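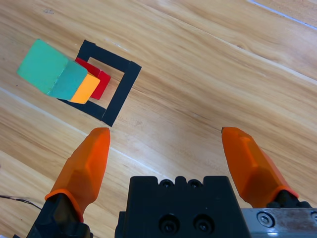
Figure 4.1 Coloured blocks and a black square frame, with the orange fingers of the gripper open over the table.

Chapter 4
Placing Objects in a Square

In Chapter 3 your group moved the arm to a point and back again. Now you will work with objects. The task in this chapter comes from the school competition at Gustby, where each team must put coloured pieces inside a black square frame. A piece which lies over the edge of the frame gives only half of the points.

The task looks easy, but it needs patience. The class at Skolurholm made 44 trials before their first full score, and they kept notes on all of them. You should do the same. Use the table at the end of the chapter and write one line for each trial.

In the first part we open and close the gripper at two speeds, 400 and 800 steps per second. In the second part we turn the wrist, so that the fingers meet the flat sides of a block. The third part is about the frame, and what to do when it does not lie straight on the table.

Before you begin, read again the safety rules in Chapter 1 and choose who will stand at the stop button.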